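The Tide Gauge at Wedthorpe

The gauge at Wedthorpe had been reading high since February. The error was small, 30 millimeters at most, and it did not appear on every tide. Birthe Vídalín found it while checking the monthly sheets against Orine, the next station down the coast. The two curves should have run parallel. On spring tides they did not.

She wrote to the harbor office and received a reply from Troels Bjarnason, who had kept the gauge for most of his working life. He stated that the float was clean, the wire was sound and the clock had been set against the radio signal each morning. He suggested that Orine was reading low.

Birthe took the bus up with a level, a staff and two notebooks. Troels met her at the gate. He had already opened the gauge house and put the kettle on, and he did not mention his letter.

They leveled from the church benchmark to the quay, 1000 meters by the shore road, and back again by the same route. The loop closed to within a millimeter. The contact point on the gauge was where the records said it should be.

"So it's Orine," said Troels.

"I leveled Orine last week."

He poured the tea and looked at the chart drum.

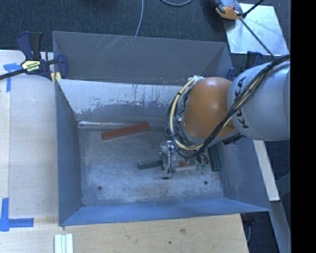 After the tea they lifted the floor hatch and lowered a lamp down the stilling well. The pipe was 70 years old. Its inlet was meant to be small, so that waves would be damped and only the tide would pass. Birthe timed the lag between the water outside and the water in the well. On the flood there was almost none.

"The inlet is too big," she said. "Something has opened it up."

Troels was quiet for a while. Then he took a logbook from the shelf and turned it toward her. The entry was in his handwriting: inlet blocked with weed, cleared with rod, plate came away, not recovered.

"I meant to order a new one," he said. "That was the week Ilham was in the hospital."

Birthe copied the date into her notebook. Under cause she wrote: orifice plate lost during maintenance. She considered adding his name, as the form allowed – then went on to the next line, which asked for the recommended repair.

They fitted the new plate on June 5, 2019, at low water. Troels held the ladder. The next spring tide ran parallel to Orine from start to finish, and he mailed her the chart, folded in four, with no letter.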